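Shelf Work Before the Robot Runs

Ekard, the student robotics club at Arboleda, is building an arm to restock small goods in stores. This year's entry for the Hilis contest has to pick a named item from a basket and put it back in the right one. The arm learns from recordings of people doing the same job.

The club set a target of 3000 recordings. By 25 February 2023 it had 967 usable ones. Each runs 30 seconds or less and covers a single item. Stationery was chosen in January for its clear plastic packs, which give depth sensors trouble.
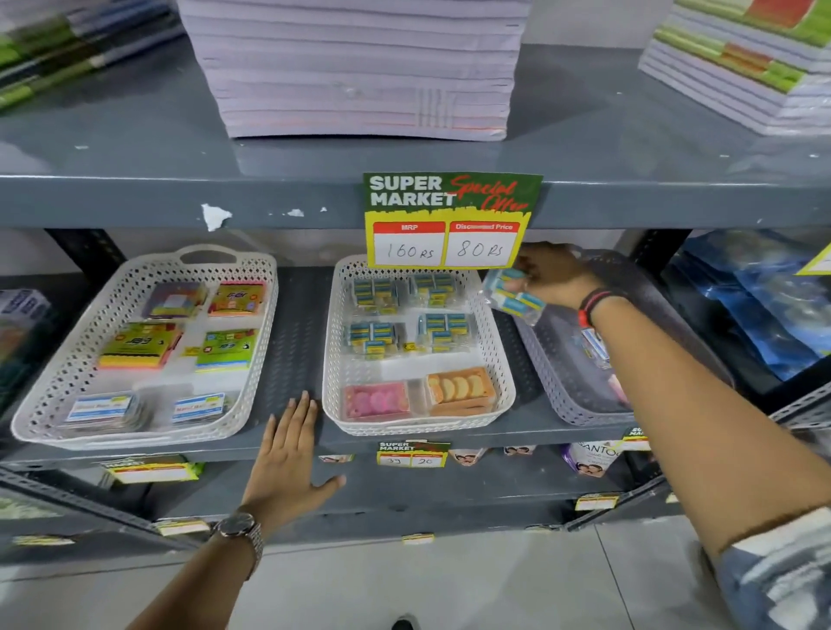
What gets thrown out

A recording is dropped if the hand hides the item for more than 3 seconds, or if two packs come up together. Erasers sold in blister packs are the usual problem: their edges catch on each other.

Grip points are marked by hand afterward. The club uses Fandby, a labeling tool written by last year's team, and two members check every file.

The arm now picks boxed items reliably. Soft packs still slip. A new set of finger pads is being cut, and testing resumes when they are fitted.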